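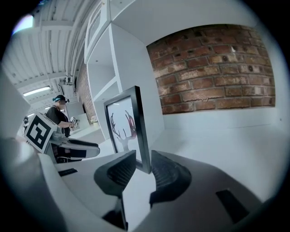
Dedos en cuña o dedos planos: lo que nos ha dejado el mes de pruebas

Lo prometido en el boletín de junio, y con algo de retraso: las conclusiones (provisionales, muy provisionales) de nuestra comparativa de dedos para las pinzas de mano. Los que pasáis por el taller ya sabéis que llevamos semanas discutiendo del tema, y que hay dos bandos. Yo era del bando de los dedos planos. Voy a intentar contarlo sin hacer trampas.

El cuadro de las astas de ciervo ha sido el gran protagonista de todo esto. Marco negro brillante, passepartout blanco, apoyado de canto y a cogerlo. Parece una tontería de objeto y nos ha dado más guerra que todas las tazas y cajas juntas. Un marco es fino, resbala, y si lo pinzas un poco torcido empieza a girar sobre la esquina de abajo en cuanto lo levantas. Con los dedos planos de Thiele, que son los que teníamos montados desde el principio, la mitad de las veces acababa ladeado antes de llegar a su sitio. ¡Y eso con manos humanas detrás, que corrigen sin pensar!

Los dedos en cuña, con la cara interior rayada, son otra historia. Los juegos nos los mandaron de Gudalska a finales de mes y al principio no me gustaron nada: gruesos, un poco aparatosos, me tapaban media vista de lo que tenía delante. Pero la textura agarra. Se nota en el gatillo, no sé explicarlo mejor — aprietas menos y el marco se queda donde lo has puesto. Jianguo Pan, que es quien más horas ha echado con las gafas puestas, se pasó a ellos la primera tarde y ya no hubo manera de que volviera a los otros.

Vamos con los números, que sé que algunos solo leéis esta parte. Hicimos 114 agarres del cuadro con cada juego de dedos, siempre con las dos manos y siempre desde la misma posición de salida. Con los planos se nos escapó bastante más a menudo; con los de cuña las caídas de verdad fueron 8, y casi todas al girar la muñeca demasiado deprisa. No pretendo que esto sea ciencia. Un solo objeto, pocas personas y un suplente que entró a mitad de semana porque yo tenía la muñeca hecha polvo. Si alguien quiere repetirlo con más rigor, las hojas están en la carpeta compartida, bajo «cuadro-astas».

Donde los planos siguen ganando es en las cosas pequeñas. Una tarjeta, una tapa, el cable de un cargador: ahí la cuña llega gorda y empuja el objeto en lugar de cogerlo. Wolfram Wunderlich propone rebajar la punta con una lima y ver qué pasa, y yo le he dicho que con un juego sí, con los otros dos ni tocarlos, que solo tenemos 3 y los plazos de entrega ya los conocéis.

Otra cosa que hemos aprendido, y que no tiene nada que ver con los dedos, es lo mucho que importan los cubos con marcador. Durante un par de sesiones el seguimiento daba unos saltos rarísimos y le echamos la culpa al software de Rallell (perdón, Rallell). Era cosa nuestra: con las dos pinzas muy juntas, una le tapaba el cubo a la otra. Trabajar con un objeto ancho entre las manos ayuda, porque te obliga a separarlas, pero con cosas estrechas hay que acordarse. Mi truco es abrir un poco los codos. Pareces una gallina, pero las trayectorias salen limpias.

También probamos con la luz. Yo tenía miedo del marco, por el brillo del borde y los fluorescentes del techo, y en cambio el problema vino por donde no lo esperaba: contra la pared blanca el passepartout se nos perdía en las grabaciones, mientras que con el ladrillo detrás se separaba mucho mejor. Así que, si podéis elegir, poned los objetos claros del lado del ladrillo. No cuesta nada y luego se agradece al revisar.

¿Con qué me quedo? Para objetos planos, rígidos y con algo de peso, los de cuña, sin discusión. Para el cajón de cosas menudas, los planos. Lo ideal sería poder cambiarlos en un minuto, y ahora mismo no se puede — son unos tornillos diminutos que siempre acaban debajo de la mesa. Los compañeros de Ladville están dibujando un enganche rápido y nos han prometido una primera versión para que la rompamos a gusto.

Lo próximo va a ser una tanda larga. Queremos llegar a las 1.000 tomas con objetos variados y para eso hacen falta manos, literalmente. Nos ponemos el martes por la tarde, a partir de las cuatro y media, en la mesa de siempre. No hace falta experiencia: en una media hora se le coge el punto al gatillo, y si lleváis gafas graduadas avisadme antes, que tengo que buscar el adaptador. Traed objetos raros de casa, cuanto más incómodos de coger, mejor. Un colador, un paraguas plegable, una grapadora de las antiguas... lo que sea menos cristal, por favor.

Y si alguien tiene un destornillador de precisión que no se haya perdido todavía, que lo traiga también.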